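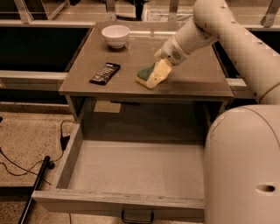
Skindcombe nous a demandé en avril si le volume annoncé au départ tenait toujours, et si les démonstrations ratées étaient comprises dedans. Le volume tient. Les démonstrations ratées sont conservées à part et ne figurent dans aucun des totaux ci-dessous.

Point d'avancement, lot 2 : collecte de démonstrations sur mobilier à tiroir

État de la collecte

Le lot 2 porte sur le rangement de petits objets domestiques entre un plateau et un tiroir. À la fin de la période, 86 démonstrations ont été validées par la relecture. Une démonstration est validée quand l'objet demandé est saisi, déplacé et relâché au bon endroit, que le tiroir est dans l'état prévu par la consigne et que toutes les voies d'enregistrement sont complètes.

19 autres ont été écartées. La cause la plus fréquente est un décalage entre la vidéo de tête et les positions articulaires, apparu après une mise à jour du logiciel d'acquisition et corrigé depuis. Viennent ensuite les prises trop hésitantes, où l'opérateur referme la pince plusieurs fois avant de tenir l'objet. Nous les gardons, étiquetées comme telles, parce que Ferraro souhaite s'en servir pour entraîner la détection d'échec.

Objets et consignes

La liste actuelle comprend l'éponge à récurer, le bol blanc, la télécommande et une boîte à piles. Les quatre objets ont été choisis avec Ferraro pour leurs différences de forme et de rigidité. L'éponge reste l'objet le plus délicat à évaluer : elle se comprime, et la position des doigts à la fermeture ne dit pas grand-chose de la qualité de la prise. Nous avons donc ajouté un champ « prise » à la fiche d'annotation, rempli à la relecture et non pendant la session.

Les consignes sont rédigées en français puis traduites. Deux formulations par tâche au minimum – une courte et une plus détaillée, avec la position de départ de l'objet. L'ordre des objets sur le plateau est tiré au sort avant chaque série. Les opérateurs avaient pris l'habitude de remettre le bol toujours au fond, et cela se voyait dans les données du lot 1.

Matériel

Le meuble gris est le même depuis le début du lot. Un second meuble, de hauteur différente, a été commandé chez Stanamance et n'est pas encore livré. Tant qu'il manque, toutes les démonstrations portent sur une seule géométrie de tiroir, ce qui limite ce que l'on peut conclure des premiers essais d'apprentissage.

Les doigts de la pince ont été remplacés une fois. Le recalibrage a pris une matinée. Les sessions enregistrées avant et après le changement portent un marqueur distinct.

Premiers essais d'apprentissage

Un modèle a été entraîné sur la première moitié des données validées. Il s'oriente correctement vers l'objet demandé mais relâche souvent trop tôt au-dessus du tiroir. Nous n'en tirons pas de chiffre à ce stade, le protocole d'évaluation étant encore en discussion avec Pevovham.

Écarts par rapport au plan

La relecture est plus lente que prévu. Une seule personne la faisait ; elles sont 2 depuis avril et le retard se résorbe. Le budget de stockage est respecté. Le poste mobilier sera dépassé si la livraison de Stanamance impose des frais de transport séparés – devis demandé, réponse attendue.

Prochaine période

Réception et mesure du second meuble. Reprise des consignes d'ouverture et de fermeture du tiroir, à ce jour sous-représentées. Ajout d'objets souples autres que l'éponge, sous réserve de l'accord de Skindcombe sur la liste transmise en annexe. Remise des données validées du lot 2 à Ferraro, avec les fiches d'annotation et le relevé des sessions écartées.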